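How Cusham Eats Its Breakfast: A Report on Our Year Group Food Diary Project

Why we chose breakfast

When our group first sat down to pick a subject we had a long list, and most of it was far too big for one term. Breakfast won because everybody in the room had an opinion on it, and because it is the one meal most people in Cusham still eat at home, often standing up, and hardly ever talk about. We wanted to know what people have, whether it has changed since they were children, and how much of it is habit. Looking back I think it was a very good choice, although we did argue for most of a lunch hour over whether a cup of tea on its own should count. (We decided it should, and wrote it down as "drink only".)

How we went about it

We printed 200 diary sheets and left them at the library, the Wouters bakery on the high street and the sports hall. Each sheet had room for a fortnight of breakfasts, with a column for the time and another for anything the person wanted to add. We were hoping for 2,000 separate breakfasts, which felt rather greedy, and by the end of June we had typed up 2,552. A big thank you to everyone who kept going to the second week, especially those who wrote in the margins, as the margins were the best part.

I did a good share of the typing and can report that handwriting before seven in the morning is a subject of its own.
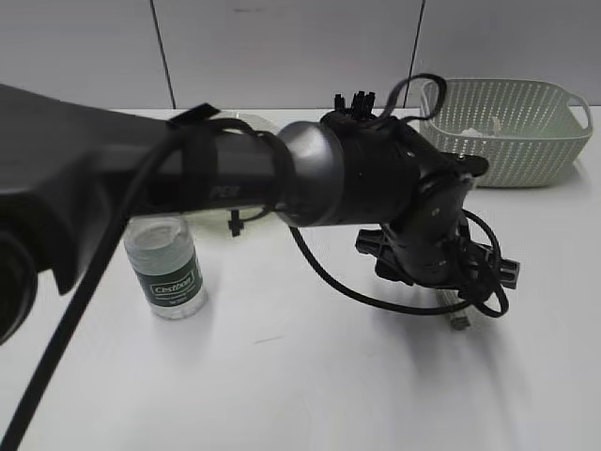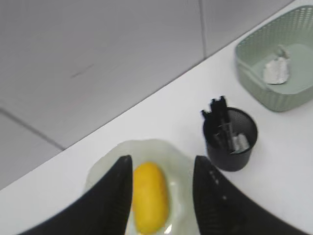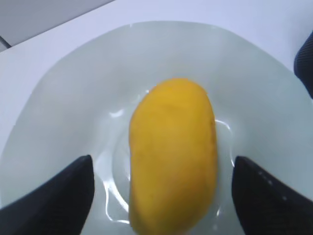 The second picture has the fake fried egg, the third the mango in its dish.

What we found

Toast came first by a long way, and cereal second. Eggs hardly appeared before the weekend and then turned up everywhere, fried more often than boiled. Fruit was more mixed than we had guessed. Bananas and apples were common among the younger people, while several of the older ones wrote warmly about stewed plums, and one family had mango nearly every morning, a custom passed down from a grandmother.

The times surprised us too. People who live on the Skomasard estate eat earlier than those in the middle of town, and the margin notes suggest this has a lot to do with the first bus. Quite a few of them have a second, smaller breakfast when they get to work, and our sheet had no proper place for it.

What we would change

We would add that second column, and we would ask people's ages in bands, as the blank box we used was left empty on a lot of sheets. We would also start earlier in the year. Porridge barely shows in our results, and I am fairly sure a winter diary would look very different.

The finished charts are going up in the Hudaline building next to the main stairs, along with a folder of the nicest margin notes, copied out without names.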